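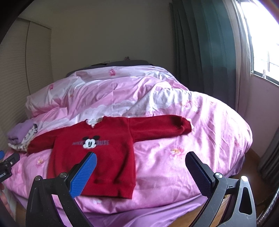
Folding is where most people start in this course, and I always drag them back a step, to the laying out. A garment that goes down crooked comes up crooked, and no clever folding in the middle will save it. So this week we're doing sweatshirts, the heavy long-sleeved kind, and we're doing them on the bed like you would at home. The red Mickey Mouse one is a good one to learn on. Front up, sleeves straight out to the sides, ribbed waistband at the bottom, and that big face on the chest gives you your center line for free! Look at the neckline too, where the white collar is a bit crumpled. I'd smooth that before touching anything else. The cuff on the right has a little fold at the tip, and I'd open that out as well (it makes a lump later, you'll feel it through the whole stack).

Handout 3: Sweatshirts and other thick tops

Before you start

Clear a space wider than the sleeves. If your bed is soft, pull the duvet tight first, or use a table if you have a long one. Put finished items off to one side and leave them there. I used to pile mine by my knees and then kneel on them, so learn from me.

Empty the pockets. Zip the zips. If it has a hood, lay the hood flat above the neck and forget about it for now.

The basic fold

1. Smooth from the chest outward with flat hands, then down toward the hem. Fleece holds soft folds under the arms, so lift each sleeve a little and let it drop again.

2. Turn the whole thing face down. Take it by the shoulders and flip it toward you in one go. The print is now underneath and will end up on the outside, where you can find it in a drawer.

3. Bring one side in, shoulder to hem, to a line about halfway between the neck and the shoulder seam. The sleeve comes across with it. Fold the sleeve back down so it runs along the edge you've just made.

4. Same on the other side. You want a long rectangle with the cuffs near the hem. If a cuff pokes out past the waistband, fold it up once.

5. Fold the hem up to the middle, then over again to the neck. Turn it face up and pat it. Patting is allowed.

For drawers where things stand on end, fold in thirds at step 5 instead of halves. Nadhirah Tuhumury, who taught this class before me, swore by thirds for everything. I think thick fleece gets too fat that way and springs open, but try both and keep whichever one stays shut.

Things people ask me

Can I hang them? You can, but a heavy sweatshirt on a thin hanger gets those pointy shoulders. Fold if you have the drawer space.

Does the print go inside or outside? Outside for me. If the print is old and cracking, slip a sheet of tissue over it before the last fold so it doesn't rub on itself.

What about kids' ones? Same fold, but stop after the first fold at step 5 if it's tiny.

For next time

Practice on 3 sweatshirts of different weights and bring the one that gave you the most trouble. Siobhán Keogh is bringing fitted sheets, so please come rested. If you missed the T-shirt handout, spare copies are in the tray by the door, and Liam Garside has the shelf dividers if you wanted to borrow a set before March.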